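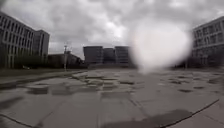 A paved square under heavy cloud, with water lying on the slabs.

Surface water in towns: notes for week 8
Apr 1, 2020
By the module tutor, Westlow

Right, these are my own notes tidied up, so forgive the odd jump. If you missed last week, read the soil handout first, as I lean on it quite a bit (mostly the part on infiltration).

What I want to get across this week is how differently a town handles rain from a field. We've spent weeks on fields. You all know by now that when rain lands on grass a good share of it soaks in, some gets caught on the leaves and goes back to the air, and what's left creeps off downhill in its own time. Then you pave the lot and most of that stops.

Let's start with the word runoff. I use it for water moving over the surface, full stop. Some of your textbooks include the quick shallow flow through the top of the soil as well, and that's fine, but say which one you mean in your essays! I lost the will to live marking last July's resits over this.

The runoff coefficient

Sounds grim, is easy. It's the share of the rain that ends up as runoff, written between 0 and 1. If 100 litres fall on a yard and 52 litres reach the drain, the coefficient is 0.52. A smooth roof gets close to 1. Lawn on sandy soil can be very low, and the same lawn on clay in a wet winter is another matter altogether.

Where did the other 48 litres go, you'll ask. Some wetted the surface, some sat in the dips, some went down the joints between slabs and some evaporated. The stuff in the dips is called depression storage and students always forget it. It fills first, and until it's full you get hardly any flow at all. So a short light shower on an old, uneven pavement may send nothing to the drain, and a long one will send plenty. I like old pavements for exactly this, although my ankles don't.

Please don't treat the coefficient as a fixed thing that belongs to a surface, like its colour. It shifts with how hard it's raining, how long for, and how wet everything was to begin with. The tables give you one number because tables have to.

Slope and the trip to the drain

Paving is normally laid with a slight fall so the water goes somewhere useful. Over the years the ground underneath settles, slabs tip, and the fall goes wrong in patches. The time water takes to get from the furthest corner to the outlet is the time of concentration, and in a small paved catchment it might be 8 minutes where a field of the same size would take hours. Everything turns up at the drain together, and that's your sharp peak on the hydrograph. Draw one now, next to this paragraph, with the field curve on the same axes. I'll wait.

The worked example we did in class (I rushed it, sorry): a car park of 16 hundred square metres, rain falling at 10 mm an hour, coefficient 0.9. Ten millimetres is 0.01 metres, so 1,600 times 0.01 gives 16 cubic metres of rain in the hour. Times 0.9 is 14.4 cubic metres of runoff. Divide by 3,600 and you get 0.004 cubic metres a second, or 4 litres a second. Keep your units written down at every step. Half the wrong answers I see are somebody mixing up millimetres and metres.

What people do about it

You can slow the water, store it or let it into the ground. Permeable paving does a bit of all three, as long as it's kept clean, because silt clogs the gaps. Rain gardens are lovely and take up room. Underground tanks cost a lot and do their job out of sight, so they're popular where land is dear. Green roofs are good in small storms and less so in big ones, once the growing layer is full. I'd like you to be a bit suspicious of anyone who tells you one of these fixes everything.

For the seminar, pick a paved place you know well and sketch where the water goes. From memory is fine, or from your window. Mark the high points, the low points, any drains, and where you think puddles form. Then work out the runoff for one hour at 10 mm, guess a coefficient and defend your guess in two or three sentences. I care far more about the defending than the number.

Reading is chapter 8 in the course book. Skip the bit on pipe sizing, we'll come back to that.

Recent handouts
Week 7: Soil, infiltration and why clay is awkward
Week 6: Reading a hydrograph
Week 5: Measuring rain without fooling yourself
Week 4: The water balance, again
Field day notes and kit list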